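The zipper week, or how I ended up rewriting the gripper width code

Okay so I promised a post about the new planner and this is sort of that, except most of it is about zippers. Sorry! I get like this in winter.

If you're new, I've been building a little toolkit called Zotby in my evenings. It takes recordings made with hand-held grippers (two of them, one per hand, each with its own camera) and turns them into something a policy can learn from. Trajectories, gripper openings, timestamps, all lined up. Lining them up is the part that eats my weekends.

Folding towels and stacking cups had been going fine, and then Zerrin Keskin asked if I'd tried anything with a zipper yet. I had not. I figured it would be a nice easy two-handed task, one side holds the fabric, the other side pulls, done by dinner. Ha.

The first thing that broke was gripper width. My code looked at the distance between the jaws and called it "closed" under 5 millimeters. Great for a cup handle! Terrible for a zipper pull, where the jaws look shut whether you've got hold of something thin or nothing at all. So every episode was full of grasps that my labeler swore were empty. I went through 62 episodes by hand one night with a pot of tea and a very bad attitude, and 35 of them had the wrong grasp label on at least one side. Ouch.

What I have now is a small classifier that looks at a crop around the fingertips plus a short stretch of the width signal, and votes. It's slower than the threshold (everything is slower than a threshold) but I can run it overnight and it catches most of the thin stuff. It still gets confused when the material is pale and the background is pale too. White fabric on white fabric, my old enemy.

The second thing was the clock offset between the two hands. With towels you can be a few frames off and the policy shrugs. With a zipper, one hand has to keep tension while the other one moves, and if the left stream lags, the model learns to pull first and hold later. You can guess how that goes. I added a sync step at the start of each session where you tap the two grippers together, and the aligner finds the bump in both motion tracks. Eugénie Deschamps suggested it months ago and I said it was overkill. Eugénie, you were right, please stop sending me the thumbs up.

Still on my list: the tracking drifts when a camera sees mostly plain cloth, and I'd love to try a relative pose between the hands instead of two separate world poses. I have a half-working branch for that called Bisero. It compiles! That's all I'll say for it.

Oh, and somebody asked in the comments if the labeling tool can skip forward by more than one frame now. Yes, hold shift, it jumps 10. I should really write that down somewhere besides here.

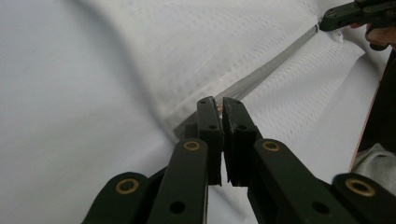 Jaws together at the lower end of the zipper, with the other gripper up at the far end.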